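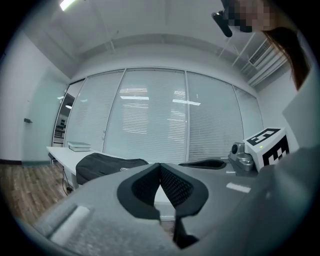

Two hand-held grippers, black pads with a mesh face.

Looking after a hand-held gripper: which tips are worth your time

There is a lot of advice going around about keeping these grippers in shape, and most of it reads like it was written by someone selling wipes. I keep 2 of them going at a small shop in Platville, and I have tried nearly all of it. Some helps. Plenty doesn't.

Cleaning the pads
The usual advice is to scrub the mesh with solvent every day. I wouldn't. Strong solvent made one set of my pads tacky within a week, and tacky pads pick up everything on the bench. Use a soft dry toothbrush and brush along the holes, then across. If there is grease, a damp cloth with one drop of dish soap will shift it. Let the pads air-dry overnight before you close them.

"Break-in" squeezes
Somebody at Trallbridge swears by squeezing a new pair of pads 436 times before first use. I did it once, in front of the radio, and the pads gripped the same afterward as they had before. Skip it.

Lining up the tips
Close the gripper slowly on a strip of printer paper and pull. The paper should drag evenly on both sides. If it slides out crooked, loosen the screws on one pad only, nudge it, tighten, try again. Don't loosen both pads at once or you will be there until lunch. I have been there until lunch.

Markers
Keep the square black-and-white markers flat and clean. A dry lens cloth is plenty. Clear tape over the top is a popular tip and a bad one in my experience - it shines under ceiling lights, and then the tracking drops out and everybody blames the software. A marker with a lifting corner wants replacing. Glue has never held for me past a Wednesday.

Lens
Blow the dust off first, wipe second. If the picture is still soft after that, check for a thumbprint before you touch any settings.

Cables
Hang them loose, with no tight bends near the plug. Spiral wrap looks tidy and makes them stiff, so I took mine off.

When to change pads
The Thibodeaux sheet taped inside our cabinet says every 1656 cycles. I don't know where that number came from and I don't count cycles. Swap them when the mesh starts to look polished or the paper test fails 3 times in a row. My last set went almost twice as long as the sheet allows. Keep the old pair in a bag for practice jobs.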